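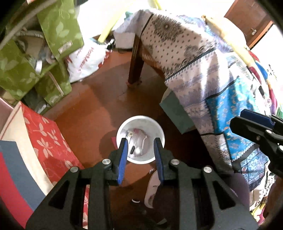

2 Jul 2024 – Borkari Press is delighted to announce the publication of The Jimotberg Timetable and Other Stories, a new collection of short fiction by first-time writers from Tawhiri and the villages round it. The book brings together 17 stories, all of them begun in the free evening workshops held at Falex Hall over the winter and spring, and it goes on sale today in paperback. Every story grew out of small, ordinary objects, the sort of thing you could find in a white cup left standing on a brown floor, with a little white ball near the bottom and a label tag up at one side. Writers were asked to look at a handful of odds and ends, pick whichever one nagged at them, and start writing before they had time to think better of it.

The results are wonderfully varied. There is a ghost story set in a swimming bath, a comedy about two brothers who inherit the same overcoat, a very short and very sad piece told entirely through shopping lists, and a love story that takes place over a single, badly delayed train journey. That last one gives the book its title. Jimotberg is a railway junction that exists only in the mind of its author, retired bus driver Ewan Paewai, but he has imagined it so fully (the draughty waiting room, the stationmaster's feud with the bakery, the goods train that nobody has ever seen unloaded) that several early readers asked where they could buy a ticket.

"I hadn't written a story since school," said Ewan. "I'd done plenty of rotas. I went along to the first evening to give my neighbour a lift, and I was going to sit in the car with the radio. It was cold, so I came in, and Bronwyn put a pencil in my hand. By the end of the night I had half a page about a man waiting for a train, and on the way home I missed our turning thinking about where he was off to. I still wasn't sure when I finished it, but I knew what he'd packed."

The workshops were led by Bronwyn Sutcliffe, who also edited the collection. Bronwyn taught English for many years before joining Borkari, and had long wanted to run a course for people who love reading but would never describe themselves as writers. There were eight evenings in all, with tea at half-time and no homework unless you asked for it. A good many people did ask.

"It was noisy!" said Bronwyn. "People expect a writing class to be all heads down and silence, and we did have some of that, but then somebody would read a line out and the whole room would be off, arguing about whether a character would really have sold the piano. Those arguments made the stories better. You can hear them in the finished book, I think. There's a lot of talk in it, and it's good talk, the way people round here really speak to each other."

By the time the workshops ended, 61 stories had been handed in. Some writers gave in one, others kept going and gave in four or five. Choosing between them took most of May, with the pages passed round a reading group made up of Borkari staff and regular borrowers from Tawhiri library, who saw the stories without the authors' names. Writers whose work was chosen then spent June going through their pieces line by line with Bronwyn. A few endings changed completely. One story lost its first three pages and, everyone agrees, its author included, is much the happier for it.

Readers who like to know how a story gets made will enjoy the notes at the back of the book, where each author says a little about the first draft and what became of it. They are frank, and often very funny. One writer confesses that her villain was based on a goose. Another explains that he wrote his opening paragraph on the back of a parking notice, which he then had to post off with the payment, so that he was left to rebuild it from memory.

The cover and the small ink drawings between the stories were made specially for the collection and printed in a deep railway green. The type is a good, generous size, at the request of the writers themselves, many of whom had strong feelings about books they could no longer read in bed.

A launch evening will be held at Falex Hall later this month, with readings from several of the authors, music from the Tawhiri string band and, by popular demand, the same ginger cake that was served at the workshops. Entry is free and all are welcome. Ewan has promised to read the waiting-room chapter in full, doing all the voices. The hall has level access from the car park and a hearing loop, and large-print copies of the readings will be handed out at the door.

Borkari Press is also very pleased to say that the workshops will return in the autumn. There will be room for 30 people this time, in a bigger space on the ground floor, and places will again be free. No experience is needed, and nothing has to be sent in beforehand. Anyone who came to the first course is welcome to come back, and Bronwyn is hoping that they will bring a friend, or give a neighbour a lift.

The Jimotberg Timetable and Other Stories, edited by Bronwyn Sutcliffe, is published by Borkari Press in paperback. It can be bought from Borkari direct, from bookshops, and from the front desk at Falex Hall. Copies may be borrowed from Tawhiri library.

Notes to editors
Review copies, author interviews and extracts for reprinting are available on request from the Borkari Press office. Bronwyn Sutcliffe and Ewan Paewai are both happy to speak to local radio and to visit reading groups and schools.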